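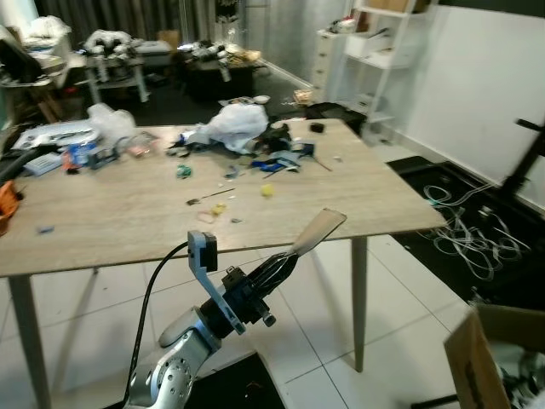
Última actualización: 22 de octubre de 2021

4. Despejar una mesa de trabajo

Quien haya compartido taller con otras personas sabe que la mesa común acaba siempre igual, y nosotros, que llevamos ya bastante tiempo preguntándonos si una máquina podría echarnos una mano con esas tareas pequeñas y fastidiosas, decidimos tomarla como caso de estudio sin adornarla demasiado. Doblar una toalla o cargar un lavavajillas son tareas que la bibliografía ha tratado con cariño y con detalle; recoger una mesa en la que conviven bolsas, piezas y restos de embalaje ha recibido, a nuestro entender, bastante menos atención, quizá por lo difícil que resulta decir cuándo está terminada.

4.1. Planteamiento

La tarea consiste en separar lo que se guarda de lo que se tira y dejar libre el tablero. Hiu-tung Yau redactó las instrucciones pensando en una persona que llegara al taller por primera vez, y luego las adaptamos al planificador Wamen, que trabaja sobre una lista abierta de categorías (pieza, envoltorio, cable, resto, dudoso). Fijamos un límite de 300 segundos por episodio y realizamos 30 episodios, cambiando la disposición de los objetos entre uno y otro. Cuando el sistema clasificaba algo como dudoso, podía pedir ayuda, y esa petición no se contaba como fallo, aunque sí quedaba anotada.

4.2. Lo que cuesta agarrar

Los objetos rígidos y aislados nos dieron pocas preocupaciones. Las bolsas, en cambio, nos tuvieron entretenidos muchas tardes: una bolsa arrugada cambia de forma en cuanto se la toca, y si es transparente la estimación de profundidad se vuelve caprichosa. También son ingratas las cosas planas y menudas, como una goma elástica o una tira de cartón, que obligan a acercar la punta de los dedos a la madera (figura 1). En 8 de los episodios el brazo agotó el tiempo insistiendo sobre un mismo objeto, comportamiento que Kam-wah Leung comparó, con bastante paciencia, con el de quien intenta recoger una moneda con guantes puestos.

Figura 1. Pinza abierta sobre el tablero, con piezas y embalajes repartidos por la superficie.

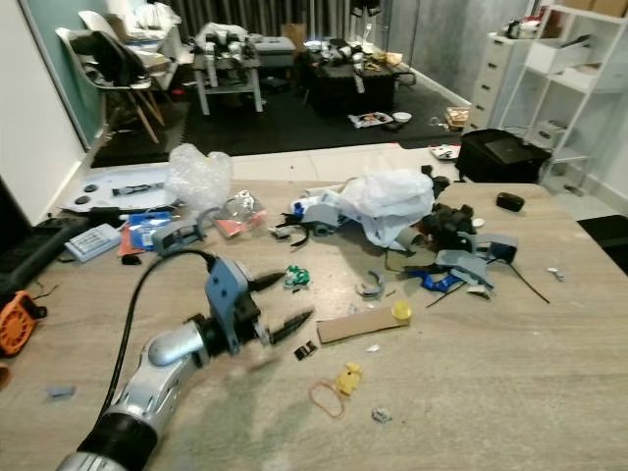

4.3. Decidir qué es basura

Nos queda la parte que más discusiones ha provocado en el grupo. Un fragmento impreso en 3D puede ser un soporte a medio montar o un desecho, y a menudo solo lo sabe quien lo dejó allí. Reunimos unas 200 etiquetas puestas por compañeros del taller Suksawat y encontramos desacuerdos frecuentes, sobre todo en los trozos pequeños y en los cables sueltos. Por eso preferimos que el sistema aparte lo dudoso en una bandeja antes que arriesgarse a tirarlo, aun sabiendo que la mesa despejada a costa de una bandeja rebosante es una victoria modesta. Para un hogar, donde los objetos ajenos merecen todavía más respeto, mantendríamos el mismo criterio, y en la sección 5 lo comparamos con la variante Madham, que pregunta objeto por objeto.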